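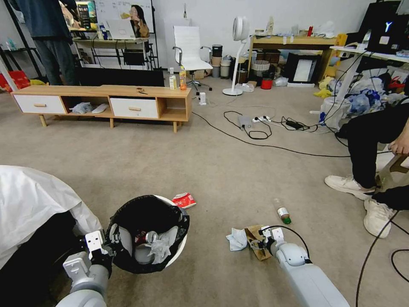 Según una lectora de Grivero, los niños de su biblioteca llevaban meses preguntando por el cuarto tomo de la serie de cómics «Javitz», y en el mostrador ya no sabían qué contestarles. La editorial Sundaram ha puesto fecha aproximada: saldrá en octubre, con 95 páginas y tapa dura.

El nuevo volumen está pensado para primeros lectores, a partir de cinco años. Reúne 15 historietas cortas, casi todas con pocos diálogos, y añade al final un cuaderno para dibujar viñetas propias. Los tres tomos anteriores se reeditan a la vez en rústica.
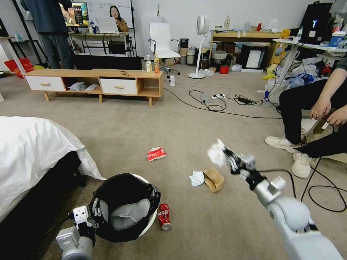 *Un pañuelo de papel arrugado, en la pinza, y una lata roja aplastada junto al cubo.*

La presentación será en la librería Jaltport, a las seis de la tarde, con taller de dibujo incluido. El aforo es de 70 personas y hay que apuntarse en la propia tienda. Sundaram enviará además alrededor de 600 ejemplares a bibliotecas escolares de la comarca antes de Navidad. Los centros que quieran recibirlos pueden solicitarlo durante septiembre. El precio de venta no se ha anunciado todavía.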